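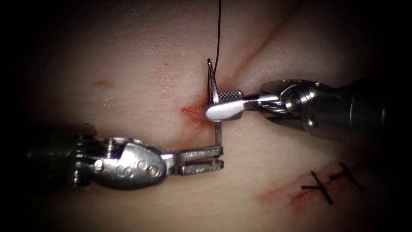
Figure 1. Two robotic instruments with a curved suture needle and black thread over a tissue pad.

Vocal Bleed in Single-Room Recording of Voice and Acoustic Guitar

Project report, Music Technology, second year
Group members: Shu-fen Tsang, Ashraful Mollah, Selina Bühler
Supervisor: Jitendra Kushwaha

1. Introduction

Singer-songwriters often prefer to sing and play at the same time when recording. The performance tends to hold together better, but the voice is picked up by the guitar microphone and the guitar by the vocal microphone. The unwanted signal is referred to in this report as bleed. Bleed limits what can be done at the mixing stage, as any change in the level or tone of one track also changes the other source.

The aim of the project was to compare three arrangements of two microphones in a small live room and to find which gave the least vocal bleed on the guitar track without an unacceptable loss of guitar tone.

2. Equipment and room

All recordings were made in the Weerakoon live room, which has a carpeted floor and curtains on two walls. The curtains were kept closed. Both microphones were connected to a Tistex two-channel interface and recorded in Wikeo with no processing on the input. Gain was set before the first take and left alone afterwards.

The performer was Rasha Twal, who sings and plays guitar in the student band Astetti. She used her own steel-strung guitar and played seated on a stool without arms. New strings were fitted the evening before and the guitar was retuned between takes.

3. Method

The vocal microphone was a cardioid condenser in every arrangement. The guitar microphone was changed as follows.

Arrangement A: cardioid condenser facing the twelfth fret, level with the guitar.
Arrangement B: cardioid condenser facing the lower part of the body, angled down towards the floor.
Arrangement C: figure-of-eight ribbon facing the twelfth fret, with the null turned towards the mouth.

One verse and chorus of the same song was recorded 15 times, with the takes divided equally between the arrangements. The order was mixed so that tiredness would not fall on one arrangement only. The performer heard no click and wore no headphones.

Bleed was estimated from a short section at the end of the chorus where the voice holds a note and the guitar is damped. The level of that section on the guitar track was compared with its level on the vocal track. Readings were taken in two bands, one centred on 900 Hz and one on 2000 Hz.

4. Results

Arrangement C gave the lowest bleed in both bands. Arrangement B was better than A at 2000 Hz, but there was little between them at 900 Hz. The spread between takes was widest in C. Selina Bühler, who was watching the session from the control room, noted that the performer lifted her head on the held note in several takes, and these match the takes with the higher readings. The null of a ribbon microphone is narrow, so a small movement matters more than it does with a cardioid.

One take in arrangement A had a chair noise during the damped section and was left out of the averages.

The guitar tracks were then played without labels to classmates on the same course. Most preferred the tone of A. Track B was described as boomy. Comments on C were mixed, with the word "dull" used more than once, although a small treble lift applied later by Ashraful Mollah removed most of the difference.

5. Sources of error

The damped section was not fully silent on the guitar side, as the strings ring slightly in sympathy with the voice. Stool position was marked with tape but stand height was set by eye. Microphone type and microphone direction were both changed in C, so the effect of each cannot be separated from this data. A cardioid and a ribbon should be tested at the same angle before any firm claim is made about pattern.

6. Recommendations

For a seated performer in this room, arrangement C is suggested where the vocal is likely to be edited or replaced. Arrangement A is adequate where the take will be kept whole. Repeat tests with a standing performer and a nylon-strung guitar are planned for April, subject to room booking.

Session files and the full table of readings are stored in the group folder under Appendix 3.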